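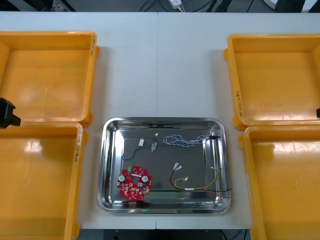 Trasora Service Desk
Ticket: Sorting cell, visitor demonstration - arm stops before second pick
Status: Closed
Priority: High (public event)
Opened by: Kamonchanok Ruangrit, Visitor Programs
Assigned to: Géza Magyar, Automation Support
Copied: Visitación Robles, Elli Kemppainen
Event date: 19 September 2021

Summary of request

The two-arm sorting cell is scheduled to run as a live demonstration at the open day. During rehearsal the left arm completed its first pick and then stopped above the tray with the message "grasp target lost." The right arm continued to wait for its turn and did not time out. The operator had to clear the message and start the cycle again from the beginning. Visitor Programs requests a correction before the doors open, or a decision to replace the live run with a talk.

Setup as reported

The cell uses the standard demonstration layout: one polished steel tray in the lower middle of the white table and four yellow bins, two on each side. At least three of the bins carry handwritten labels on the rims that face the middle of the table. The demonstration load is the mixed one, with a round red circuit board, a short cable with a white connector, a small translucent connector, a blue and white twisted harness, and a harness in red, yellow and black. All bins are to be empty at the start of each cycle.

Software is the Yensuk cell controller with the Flilo vision package. No updates have been installed since March.

Entry 1 - Géza Magyar

Remote session opened. The controller log shows no fault on either arm. Joint positions, gripper force and air supply are all within limits. The stop comes from the vision package, which reports a confidence value below the threshold for the second target. Please confirm which part the arm was reaching for when it stopped, and whether the hall lights were on.

Entry 2 - Kamonchanok Ruangrit

The second target was the blue and white harness. The hall lights were on. During setup the previous evening only the work lights were in use, and the cell ran without a stop. The electrician has asked that the hall lights remain on during the event for the safety of visitors.

Entry 3 - Géza Magyar

Thank you. The lighting is the likely cause. The tray has a mirror finish and the bins are glossy, and both return light from overhead. The vision model was tuned under the work lights only. Please carry out the following and report the result after each step.

Step 1. Run the tray calibration again with the hall lights on and the tray empty.
Step 2. Reload the demonstration parts. Keep the twisted harness apart from the red, yellow and black harness so that the wires do not cross.
Step 3. Run 10 cycles without visitors present.

Do not lower the confidence threshold. A lower value will allow the arm to close on a reflection, and the gripper pads may strike the tray.

Entry 4 - Elli Kemppainen

Calibration was completed and accepted by the controller. In the test run, 4 cycles stopped. Every stop was on a harness. The circuit board and the small connectors were picked and placed correctly each time. On 2 of the stops, the arm was above the red, yellow and black harness, at the end where the red and black wires lie over the right rim of the tray and onto the table.

Entry 5 - Géza Magyar

The wires over the rim are a separate matter from the reflections. The pick area ends at the inside edge of the tray. When part of a harness lies outside that area, the package sees a shortened outline and may reject it. Two options are available:

Option A. Coil the harness so that it lies fully inside the tray. This is the quicker change, but it must be repeated by hand before each cycle.

Option B. Extend the pick area past the right rim in the Yensuk layout file. This requires a restart and a new clearance check for the right arm.

For a public event I recommend Option B, with Option A held in reserve. I have also sent a revised exposure setting for the hall lights. Please load it at the same restart.

Entry 6 - Visitación Robles

Option B is approved, subject to the clearance check. The visitor barrier is to remain in its present position. Any person placing parts in the tray must first put both arms on hold and remain inside the barrier only as long as necessary. Ariel Yap from Prasteck will be present as supplier contact and has agreed to answer technical questions from visitors.

Entry 7 - Elli Kemppainen

Layout file and exposure setting loaded. Clearance check passed at reduced speed and again at demonstration speed. A second test run of the same length finished with no stops. The waiting arm now releases after its normal timeout - this had been switched off in the rehearsal profile, and has been switched on again.

Entry 8 - Kamonchanok Ruangrit

The live demonstration went ahead as scheduled. One stop occurred in the afternoon, after a harness had been placed with its connector against the tray wall. The operator put the arms on hold, moved the part and resumed. Several visitors asked why the arms sort cables more slowly than the circuit board, and Ariel Yap gave a short explanation at the barrier. We would like that explanation in writing for the next visit.

Resolution

Cause: vision settings tuned under different lighting, and a pick area that ended at the tray edge.
Action: tray recalibrated, exposure revised, pick area extended, arm timeout restored.
Follow-up: Elli Kemppainen to save the present settings as a separate profile named "Open day, hall lights." Ariel Yap to supply a one-page visitor note on cable handling.

Closed by Géza Magyar with the agreement of the requester.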